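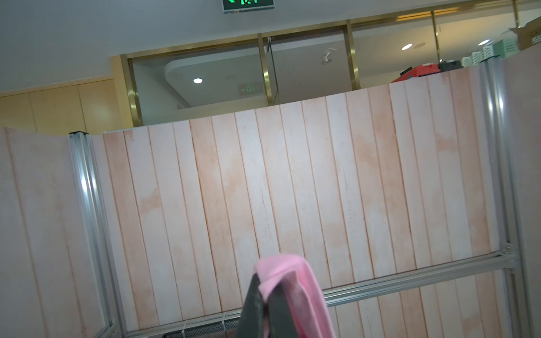
Pink cloth, plank-print panel behind.

Saturday. Wash-water hardness, Skurkdale supply. Titrated 15 samples from the Gresum tap, buffer at pH 10, fresh EDTA. End point slow on the first two; discarded both and re-ran. Softener meter read 1227 litres at start, 1469 at finish.

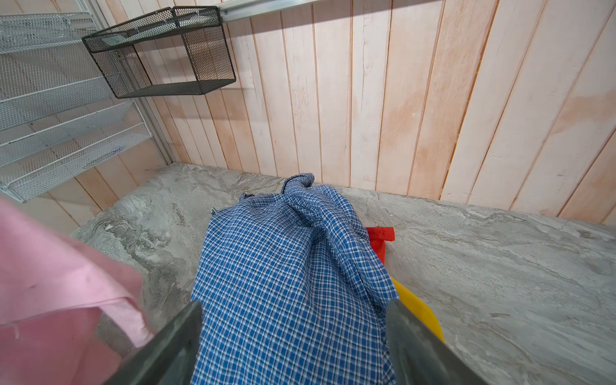

Resin bed is rated to 3000 litres between regenerations, so breakthrough this early points to the brine valve. Haddad test strips agree with the titration to within one band. Vastley buffer nearly out, reorder.

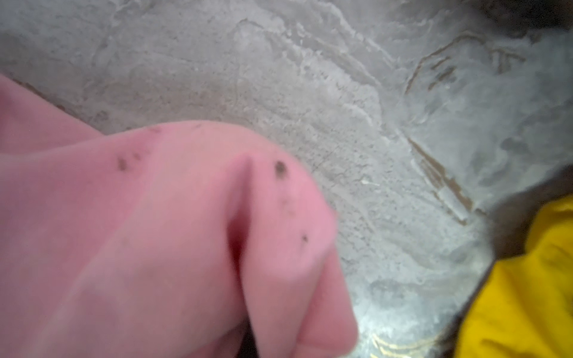

To do
Strip brine valve, check injector screen.
Repeat blank with deionised water.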